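Every few months somebody at our shared workshop asks me why I'd spend a perfectly good winter on a sorting robot when I could sort the stuff by hand in two minutes and go get a sandwich. Fair question! I've given a lot of bad answers to it. I used to say it was practice for something bigger, and I used to say it would pay for itself, and then I added up my receipts and got to 1338 dollars in brackets, cable and mistakes, so I quit saying that one.

My real opinion is that home builders should pick messy jobs, and the messier the better. We have it backwards. Look at the project write-ups on Plenano or any of the other hobby boards and you'll find arms stacking clean little cubes on a clean little table, over and over, and everybody in the comments clapping. I clapped too. I built one of those (my Kiditz, rest in peace) and I learned how to stack cubes.

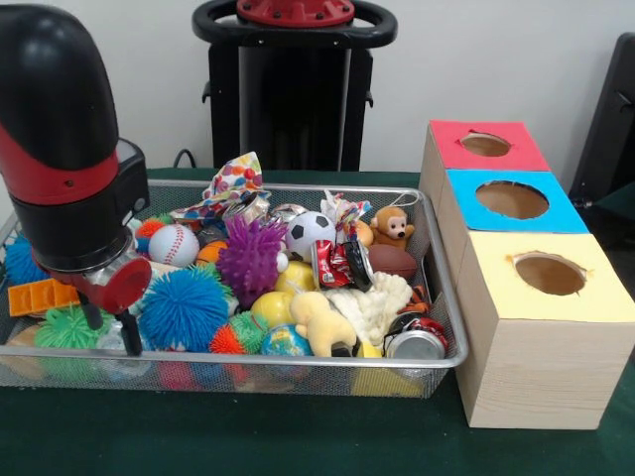 My argument with Ludger Kohlhase, who has the bench next to mine and is a much better machinist than I am, is about how hard the first job ought to be. He'd start with one ball and one box and add a second ball when the first one works 16 times in a row. I'd start with the whole basket. A crushed Coke can lying next to a soccer ball, with a plush monkey and a crinkly wrapper right there beside them, is a lot closer to what's on my living room floor than any cube is. Hard things, squashy things, things with fuzz on them -- a grip that suits the baseball may be a lousy one for the plush dog, and I want to be arguing with that problem in January, while I still have some energy. Ludger says I'm going to burn out a motor. He may be right, and I've got a spare.

I feel the same way about the boxes. People will spend 3000 dollars on an arm and then fuss for weeks over a printed bin with a perfect funnel. Cut a hole in a box, put some colored paper on it and get going. You can make it pretty when there's something worth making pretty.

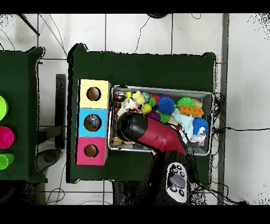

Tisis Shared Workshop -- Robotics and Automation Club

One thing I'll give the cube people is that they finish. I have 5 notebooks of half-working ideas, and the label on the newest one says "Barajas," the name I'd picked for the finished sorter back when I thought I'd be done by spring. I still like the name. I'd also still take a half-working robot that deals with a real mess over a finished one that needs me to tidy up before I switch it on, and if you stop by some evening after 5 I'll tell you so at much greater length. Bring something weird for the basket.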